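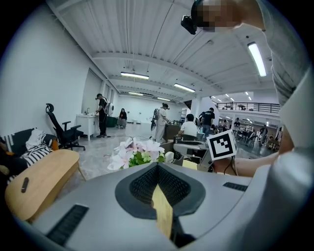 Long sleeves are the first thing I think about before any small work at the table, such as gluing a cup handle or oiling a hinge. A loose cuff takes glue and oil very easily, and later you find the spot on your good sweater. I fold the cuff two times, flat, and push it up toward the elbow. A gray sleeve with the forearm bare, as the person leaning in has it, is how I like to work too. If the fabric slides down, put a wide rubber band over the fold, but not a tight one.

## Glue on the cuff

Do not rub it. Let the glue become hard, then bend the fabric and lift the pieces off with a fingernail. For white school glue, soak the cuff 30 minutes in cool water and wash as usual.

## Oil on the cuff

Put cornstarch on the spot and leave it overnight. Brush it away, then work in 2 drops of dish soap — the plain kind, without hand cream in it. My neighbor Wanda Dunleavy uses chalk in place of cornstarch, and her shirts come out clean also.

Check the spot before the dryer. If you still see a shadow, wash again and hang the sweater to dry.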